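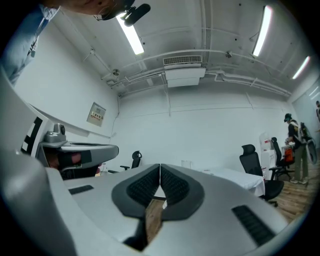
Priit Paju wants the wearable packs costed separately from the hand grippers this time, and he's right that lumping them together is how Plillerville ended up short in January. So they get their own lines below, with comments under each.

PRE-PURCHASE INSPECTION, HAND-HELD GRIPPERS AND PACKS
Site: Noststead, upstairs room
Budget line: 3786
Filled in by: Mārtiņš Eglītis

1. Finger pads, ribbing even on both fingers: OK
Comment: Love these pads. Spare pairs should go on the first order, two per gripper.

2. Vents and slots on the gripper body clear of lint and tape: OK

3. Camera mount tight, no play when nudged: RECHECK
Comment: Unit 5 wobbled a little. Lesau will swap the mount if we write before the order is signed. Please let's write!

4. Square-pattern marker flat, corners down: OK
Comment: Ask for a spare sheet of markers. Cheap, and we always want one.

5. Backpack straps and buckles hold with full load: OK
Comment: Really comfortable, much better than the old harness. Shorter people should try one on before we settle on a size.

6. Pack clears door frames and chair backs when the wearer turns: NOT YET
Comment: Walk the whole room with it on, chairs out as well as tucked in. We may need to budget for a wider aisle, meaning one table fewer.

7. Batteries, labels readable, no swelling: OK
Comment: Fragkou quoted 806 for the charging cabinet. Worth every bit of it, I think, but it has to come out of this year's money.

8. Outlets by the charging spot tested: OK

9. Overhead clearance under lights, pipes and the air conditioner: OK
Comment: Arms up, gripper in hand, tallest person we have.

10. Quote on file for grippers only: YES, 1928
Quote on file for packs only: NO
Comment: Priit's line. Lesau has promised it, and I can't wait to see it next to the other one.

Open items: 3, 6, 10
Order on hold until 3 and 10 are closed. Item 6 can follow.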